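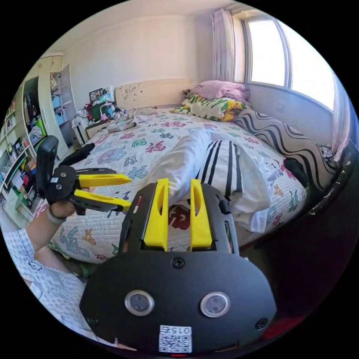 Right, gripper fault thread, because three of you have asked and I keep typing the same reply.

Short version: we lost 18 recordings to a fault that made no noise, threw no error and left the little red light on the whole time.

The grippers are the hand-held kind, one in each hand, and you do household jobs with them so the robot arm can learn from what you did. Folding, tidying, making beds. I've been on bedding for Kater since June and my wrists know it.

What went wrong: the jaw reading on one side froze. You'd squeeze, the fingers would close, and the file would carry on saying they were 8 mm apart. Video perfect! Numbers rubbish.

I only caught it because I played take 2536 back next to the graph (bored, waiting for the kettle) and one line was dead flat while I was very clearly pinching a pillowcase.

Why it matters, for anyone thinking "so bin the files": Clorkside had a batch like this get through to training, and their arm learned to go in for cloth and never let the jaws shut. It then dragged a duvet, a lamp and an extension lead off a table. I'd have been cross if that was my lamp.

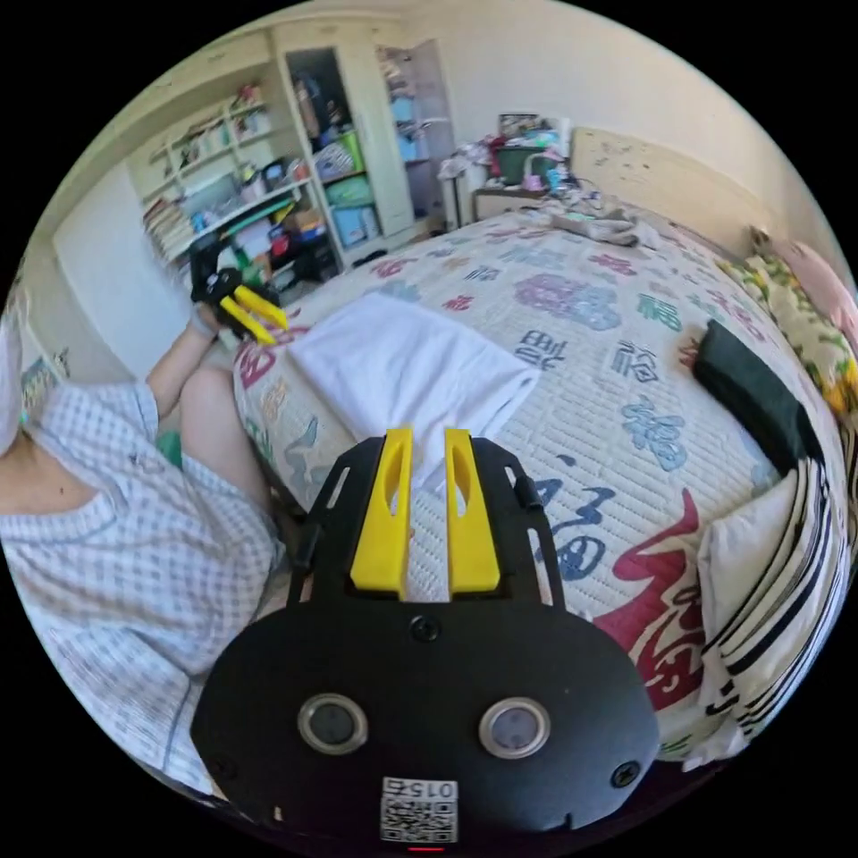 Does restarting the gripper clear it?

For a while. Mine came back fine after a restart and froze again 8 takes later. The cause was a cable inside the body working loose when you twist your wrist, so it wants opening up and reseating properly.

What I do now: open and shut both sides fully before every take, then look at the graph before I touch any fabric. Takes seconds. If either line doesn't go all the way to 100 and back, I stop.

Mendonça have put out a checker script that flags flat lines for you. Haven't tried it on a full set yet. The Ikov one missed half of mine, so I'm going by eye for now.

Redoing all 18 this afternoon. Send biscuits.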